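Übung Energie im Haushalt, Begleitblatt 2: Leerlaufverluste
Gertraud Plattner, Stand 2018-11-16

Wer das erste Blatt verlegt hat, findet es im Ordner neben der Tür. Wer den Ordner verlegt hat, meldet sich bitte bei mir.

2.1 Begriffe

Leerlaufverlust nennen wir die elektrische Arbeit, die ein Gerät aufnimmt, während es seine eigentliche Aufgabe gerade nicht erfüllt. Was die eigentliche Aufgabe ist, darüber lässt sich bei manchen Geräten streiten. Im Protokoll streiten wir nicht, dort steht die Betriebsart: Aus, Bereitschaft, Betrieb. »Irgendwie an« ist keine Betriebsart, auch wenn sie im April in mehreren Abgaben vorkam.

Leistung wird in Watt angegeben, Arbeit in Wattstunden oder Kilowattstunden. Die Einheit »Watt pro Stunde« taucht jedes Jahr wieder auf und kostet jedes Jahr wieder Punkte.

2.2 Messstelle

Gemessen wird zwischen Wanddose und Verbraucher. Hängen mehrere Geräte an einer Leiste, erfasst das Messgerät ihre Summe. Für die Einzelwerte zieht man die Stecker nacheinander und bildet Differenzen. Das ist langweilig und funktioniert.

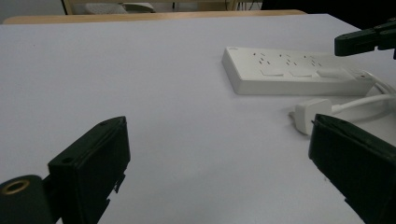 Abb. 1: Steckdosenleiste in Weiß, schräg auf dem Tisch liegend.

Leisten werden nicht hintereinandergesteckt. Die Begründung steht in der Laborordnung, die Sie alle unterschrieben und einige vielleicht sogar gelesen haben.

2.3 Rechenbeispiel

Der Haushalt Pietrzak verbraucht 2645 kWh im Jahr. Davon entfallen 490 kWh auf Geräte in Bereitschaft. Der Anteil beträgt

490 / 2645 = 0,185

also 18,5 Prozent. Bei 8760 Jahresstunden entspricht das einer mittleren Leistung von 56 W. Herr Pietrzak hält diesen Wert für ausgeschlossen und verweist auf seine sparsamen Lampen. Die Lampen waren nie angeklagt.

Der Haushalt Candon kommt auf 2897 kWh. Den Bereitschaftsanteil kennen wir nicht. Man darf ihn deshalb auch nicht von Pietrzak übernehmen, so verlockend das kurz vor Abgabeschluss erscheint.

2.4 Protokoll

Zu jeder Messung gehören Gerät, Betriebsart, Messdauer, Anzeige und Einheit. Schwankt die Anzeige, wird über die Messdauer gemittelt. Den schönsten Wert auszusuchen gilt nicht als Mittelung.

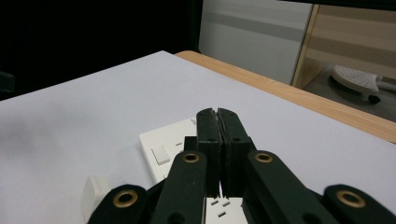 Abb. 2: Tisch mit großem weißem Papierbogen, davor der schwarze Greifer.

Skizzen bitte mit Bleistift, Zahlen mit Kugelschreiber. Durchgestrichenes bleibt lesbar.

2.5 Aufgaben bis zum nächsten Termin

a) Berechnen Sie den Jahresverbrauch eines Geräts mit 2 W Bereitschaftsleistung bei Dauerbetrieb.
b) Erläutern Sie, weshalb eine Messung über eine Minute für einen Kühlschrank wenig aussagt.
c) Wiederholen Sie das Beispiel Pietrzak für den Fall, dass sich der Bereitschaftsverbrauch halbiert. Der übrige Verbrauch bleibt gleich.

Abgabe auf Papier, geheftet, mit Namen.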